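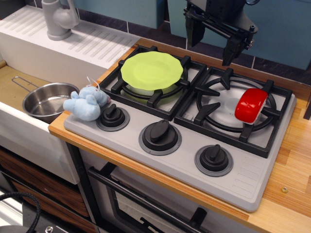 Toy stove top, lime-green plate on the left burner.

Notes on the Kariuki diver, part two

23 June 2019

The first part covered the case and the crown. This one is on the movement, the bezel and the strap, in the order I got to them.

I ran the Kariuki for 8 days on the wrist and then left it dial up on the desk for the power reserve test. The movement is the automatic made by Clurnum, with hand winding and a stopping seconds hand. From a full wind it ran for two days and a bit over an hour. I did the test twice and the second run came out a few minutes longer. I would not read anything into the difference.

Rate on the wrist was a steady gain of two seconds a day. Dial up overnight it gained a little more, crown down a little less, so leaving it on its side gets most of the gain back. On the timegrapher the amplitude dropped by the end of the first day off the wrist, and the rate started to wander after that. Anyone who rotates watches should wind it by hand before putting it on. The rotor is slow to catch up from a dead stop at a desk job.

The rotor can be heard in a quiet room. It winds in one direction and spins freely in the other, and a sharp turn of the wrist sets it off. The sapphire back probably makes this louder than a steel one would.

The date change starts late in the evening and finishes just after midnight. It is a slow change, with the old number sitting half out of the window for a good part of an hour. The quickset is in the first crown position and has a firm click. The hands have a small amount of play when setting. I go past the minute and come back to it, which takes up the slack.

The bezel has 120 clicks and turns one way. Back play is less than half a click. The marker at twelve lines up with the dial on my watch, though the owner of an earlier one on the Gatimska forum posted measurements showing it off by a full click, and had it exchanged. The insert is ceramic with filled numbers. The edge is cut fine enough that wet fingers slip on it, and I would have taken a coarser cut. With gloves on it is worse.

Water resistance is given as 100 m. I have no pressure tester, so the most I can report is pool use with no fog under the crystal afterward.

Lume is strong for the first hour and readable at five in the morning. The bezel pip fades well before the hands do.

The strap is rubber, from Clumilska, and is sold separately for $99. Width is 20 mm at the lugs, tapering to 18 at the buckle. It is soft from the start and picks up lint. The spring bars are the fat kind with shoulders, and the lug holes are not drilled through, so changing the strap means working a fork tool into a tight gap. I put one scratch on the inside of a lug doing it. Tape first.

The steel bracelet arrived with a loose screw in the clasp. I have put thread locker on it and will wear it for the rest of June before writing it up. The micro adjustment has four positions, and the third one fits me.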